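Folding and stacking – small laundry study
Sternville, group project, final version

Question was simple. Does a folded stack of cloths keep its shape if you fold carefully, or does the fabric decide? We used 20 cloths from the Clesel shop and folded every one the same way, in half and in half again. Thin cotton, some thicker fuzzy ones. No ironing.

Stacks of 5. Each stack left for 30 minutes, then we measured the height and looked at the edges. Everything written in the shared notebook (the October pages, the earlier ones are only practice and shoud be ignored). Total of 190 folds if you include the practice.

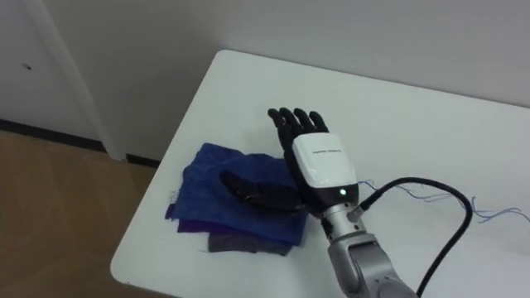 Fig. 1. Folded stack on the white table, royal blue cloth on top.

Corners were the main problem. A soft cloth goes into a rough square and the edges crumple, the blue one in Fig. 1 is typical for us. Small creases too, and lint – the pale bits show up badly on dark blue. We didn't score lint but probably should of.

Thin cotton gave flatter stacks. Fuzzy cloths stood taller but slid less, we think the surface grips. Thick one at the bottom, thin on top was worst, leaned every time. Same size on same size was fine whatever the fabric.

Problems: ruler only in whole centimeters. Two people folding, not the same hands, so some differnce there. The Polov sorting chart was no use for mixed fabrics and we dropped it after the first round.

Next time – one folder only, a lint score, and try folding in thirds like in the Mihăilă handout. Raw heights are in the appendix table.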